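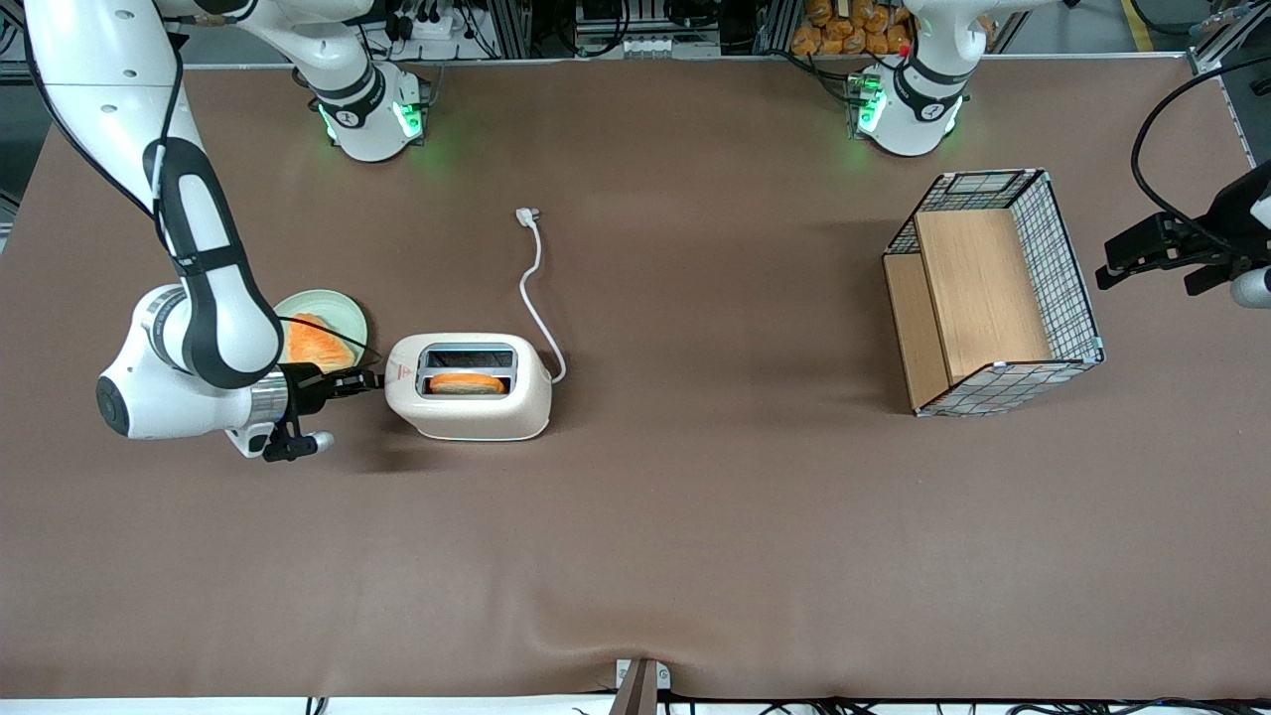

Toaster station, right gripper at the left end of the toaster, left gripper over on the basket side. One slice in the slot, one on the plate.

25 March 2023
Truria bench, both arms
Present: Szu-yu Pan, me (H. Seneviratne)

Purpose: decide between the Mollah fingers and the Bremden fingers for the right arm before the next block of recordings. Secondary: check whether the Drornby controller settings from last time hold up with the toaster in the workspace.

Setup
Toaster unplugged, plug left lying on the table. Plate by the right elbow. Basket with the wooden boards on the right half, well clear of the toaster. Left arm powered but not commanded for the finger comparison. Szu-yu taught the start pose by hand and I replayed it for every attempt. The white-tipped fingers in the photo are the Mollah set. The Bremden set is wider at the end and has a softer pad.

Joint log at 2000 Hz on the right arm. Gripper timeout set to 2000 ms, after which the attempt is stopped and marked failed even if the slice is moving.

Task
Close on the top edge of the slice in the slot, lift straight up, move to the plate, release. A pass means the slice ends up flat on the plate or overlapping the rim without falling off. Slice reset by hand after each attempt. Same slices for both finger sets.

Results
40 attempts per set.
Mollah: 17 failures
Bremden: nine failures

Breakdown, Mollah. Most of the failures were at the close. The tips are narrow, and if the slice leans to one side of the slot the near finger lands on top of the crust edge and pushes it down. Once the slice is down there is nothing left to hold. A few were drops during the move, all with the slice gripped off center so that it rotated about the tips. No contact with the toaster body in any of them.

Breakdown, Bremden. Fewer misses at the close, fewer rotations. The cost is clearance. The wider ends touch the slot wall when the approach is off in yaw, and in three of the nine failures the toaster was dragged along the table before the timeout. The others were slow closes that ran into the timeout. In two of those the slice was already held and would probably have come out, but they stay marked as failed under the rule above.

Szu-yu's view is that the drags should weigh more than the drops. A dropped slice costs one attempt. A dragged toaster shifts the slot for every attempt after it unless someone puts it back, and in a long recording session that will get missed. I agree in principle but the Mollah failure rate is too high to use as is.

Approach angle
Tried the Mollah set again with the wrist rolled a quarter turn, so the fingers close across the thickness of the slice at the middle of the top edge. Short run only, not scored. The pushdown went away in most cases. The elbow then swings out over the plate on the way back, and the release has to happen from higher up. Bread landed half off the rim more than once. Moving the plate toward the middle of the table would fix it, but then it is in the way of the handover to the left arm.

Cable
The cable loop over the right wrist is too long for the rolled pose. It does not catch on anything in the normal approach. In the rolled pose it comes down beside the slot and touched the toaster on the retreat. Needs to be shortened or tied back to the link. Left side has the same kind of arc and should be checked before we use the left arm for anything near the boards.

Controller
Default stiffness is fine in free motion. On contact with the slot wall it is too high - the arm keeps pushing and the toaster slides before the force limit trips. Dropped the lateral stiffness by half and left vertical alone. Toaster stayed put on a deliberate wall contact with both finger sets. Tracking on the move to the plate got visibly worse, with the slice swinging at the end. Went back to default for the move and kept the lower value only between approach and lift. Switching mid-trajectory gives a small jump in the log at the wrist joint. It shows up only at the full log rate and disappears when the data is downsampled, so check the raw file before assuming it is gone.

Gripper width reading drifts between sessions. Re-zeroed before each finger set with the fingers fully closed. Skipping this makes the "object held" flag come up on an empty gripper with the Bremden pads, which compress.

Table
There is a wrinkle in the brown surface toward the near edge. Not under the toaster, so it had no part in the drags, but it should be flattened before the depth calibration is repeated.

Decision for now
Bremden on the right arm with the lowered lateral stiffness. Mollah stays on the shelf until Szu-yu has tried the longer pads on it. Scored comparison to be repeated with the new stiffness, same task and same pass rule.

To do
- tie back right wrist cable, check left
- mark toaster position on the table so a drag is obvious
- smooth the jump at the stiffness switch (me)
- longer pads for Mollah (Szu-yu)
- raise the timeout for Bremden only, or slow the clock for both? Ask before changing, it breaks comparison with today
- basket placement with the left arm, boards in, not started

Logs are in the Truria folder under finger_compare, one subfolder per set. The rolled-wrist run is in there too, labeled unscored.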